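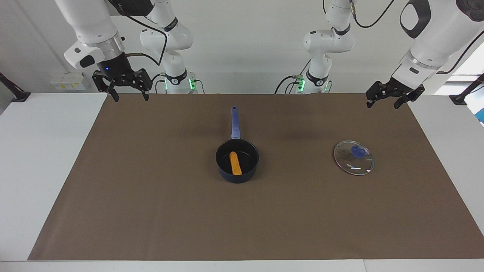 Start with the reset, as most of our lost time sits there. Wumden is a two-arm kitchen set, and each episode opens from a layout the operator places by hand. For the lid task that means pan near the middle of the mat, lid flat to the right of it with the knob up, both grippers open over the back edge. The lid lies nearer the left gripper, so point that out before the next slide.

**Numbers (slow down)**

- 134 episodes recorded, 77 kept after review
- 8 layouts, varied by pan position and handle angle
- Up to 7 retries allowed per layout before the operator moves on

**What we rejected**

Mostly pauses. An operator stops to think, the arms hold still, and the policy learns to hold still too. Kai Kuhlmann's trimming script in Jaderus catches the long ones. Short ones still go through by eye.

Second group: starts that drifted. Handle angle matters more than we expected — the Baptiste baseline copied the approach path and ignored the handle.

**Labels**

One sentence per episode, written before recording. Keep the wording plain. "Put the lid on the pan" and "cover the pan" are both fine, and we want both.

*Skip if short on time:* timestamp alignment between the two arms. Refer people to the Jornov notes.

**Next**

New layouts in March, with the lid on the left as well. Same mat, same start pose. Failed grasps will be stored separately — ask the room whether anyone has trained on theirs.

Questions. Repeat each one for the recording.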